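Clearing and wiping the white table

Jun 22, 2026

Kane Sheehan put this page together for everyone who shares the big white table in the Lesitz room. It gets used for meetings, lunch and cutting out patterns, and it shows every mark. We keep the cleaning things simple – a gray towel, a pack of wipes and some patience. The plant stays on the table.

The gray towel, folded, with the blue pack of wipes and the trailing plant 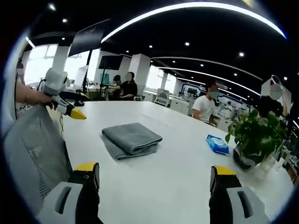
Towel on the left, with the wipes and the plant past it

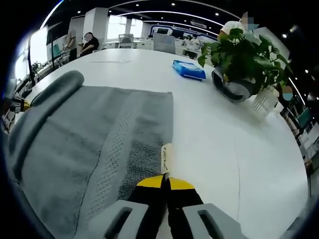
Folded over, with the upper layer rolled back into a thick ridge
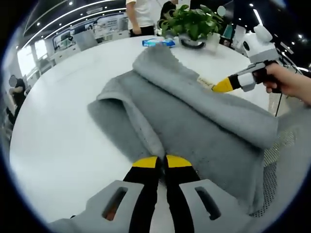 Looking after the towel

Wash it on its own the first time. Gray lint gets into everything, as Elsie Harawira found out in February with a load of white napkins. After that it can go in with other dark things. No fabric softener, and hang it to dry.

Fold it in half, then in half again, and use one face at a time. Four clean faces will do the whole table – turn to a new one when the old one starts to drag.

Looking after the plant

Alby Maihi waters it every 2 weeks, 200 ml each time. Please don't top it up in between. If the leaves look dusty, a damp cloth is fine, but leave the wipes for the table.

Spare towels are in the Tandetti cupboard, second shelf. Ask Maxine McPhee for the key.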